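Week 2: what to put in the budget before you put in the arm

OK, so last Wednesday we got stuck on the Grurmont quote, and I promised I'd write it up. Everybody looks at the arm price first (I do too!), and then the small stuff eats you alive. Fingers, mounting, the pedestal it stands on, bolts, the fixture you're going to practice on. Price those as their own lines.
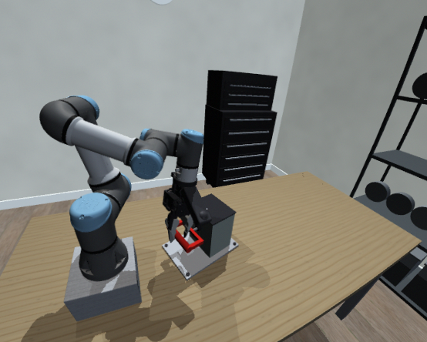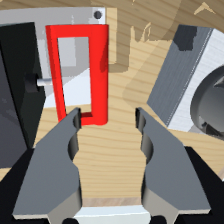 My own sheet for a handle-pulling station had $2,762 for the gripper from Iltier and $513 for the pedestal and base plate. I forgot spare fingertips completely, and that was another $300 – ouch. Drindon sells them only as a set, so check that before you sign anything.

For your homework, take the Granström price list and plan one station. Put simulation time in as a real cost, please, somebody has to build the thing and that's hours. Leave a blank line for shipping, I'll fill in the rates in class. Bring it on paper if you can, my laptop hates the projector.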